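Notebook, June 24, 2019

Fade tests, window set - continued from March

Took the second batch of strips down off the south window this morning. They went up in March with half of each strip under black card, same as the first batch, and the card stayed put this time apart from one corner on the weld yellow. I have marked that one and will not be quoting it.

The claim we are meant to be checking is Ernance's, that their new mordant "locks" plant colour on cotton. I said in March I didn't believe it and I still mostly don't, but I should write down what we got before I argue with it.

Madder on cotton, Ernance mordant: faded, less than I expected. The covered half is a brick red, the open half has gone towards a dusty pink. Madder on cotton, plain alum: faded about the same. Dymphna Keane thinks the Ernance strip held slightly better. I looked at the two by the door, then outside, then under the lamp, and changed my mind each time, so I don't count that as a result.

Weld: see above, corner lifted. What was properly covered looks fine.

Onion skin: gone, both mordants. No surprise. Anyone selling onion skin as fast should have to sit in the window with it.

Logwood: this is the one that bothers me. The Ernance strip has barely moved and the alum strip has gone a sad brown. If I were Ernance I would put that pair on the front of the leaflet. But I went back through the March pages and the logwood for the Ernance strips came out of jar 39, the Dririco extract, and the alum ones were done from chips. Different dye, never mind the mordant. My own fault, I ran out of chips and used what was on the shelf. So the best-looking pair in the batch tells us nothing at all until it is redone from one jar.
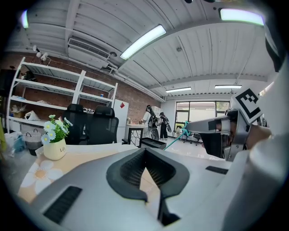
Custódio Meireles rang while I was mounting the strips and I told him about the logwood. He says the extract has some iron in it, which would darken it and make it look as if it had held. Plausible. He also says he has known this for years, in which case he could have mentioned it when he sold me the jar. I have asked him to send what he has in writing. I'm not holding my breath.

Washing. Dymphna did 13 washes on the spare strips, 40 degrees, the Jultorach soap. The madder bled into its neighbour at the first wash and then stopped. The leaflet says no bleed "when correctly prepared", and I'd like to know who decides what correct is. We followed their sheet to the letter, including the overnight rest that I think does nothing. The alum madder bled too, more or less the same amount by eye. We need a clean white strip sewn alongside next time so there is something to compare.

Water. We are on the mains here and it is hard enough to fur a kettle in a week. Weld likes that, madder likes it as well. Dymphna wants to repeat the lot with rainwater from the butt. I am against it for now. It gives us one more thing changing, and the butt has leaves in it. If the Ernance stuff only works in soft water they ought to say so on the packet.

Cost. Their mordant for the whole batch came to 2040 in the ledger against 841 for alum, same weight of cloth. For that I want a difference I can see from across the room without being told which strip is which.

On that point - we both knew which was which the whole way through, as the labels are on the front. Stupid. For the next batch I'll write on the back and Dymphna will shuffle them before I look. She can keep the key in her own book.

Ó Dálaigh has asked whether we can recommend it for the curtain order. I've said no, not yet, and that curtains are about the worst thing you could pick for plant dyes anyway. He wants the logwood purple. Of course he does. Somebody has shown him the leaflet.

To do
Logwood again, both mordants, chips only. Order chips first.
Weld again, card stitched on, no more tape.
White strip alongside for washing.
Leave one undyed mordanted strip in the window, to see if the Ernance stuff yellows by itself. I think it might - the spare piece in the drawer looks creamier than it did, though the drawer is not exactly clean.
Ring Custódio about the iron if nothing has come.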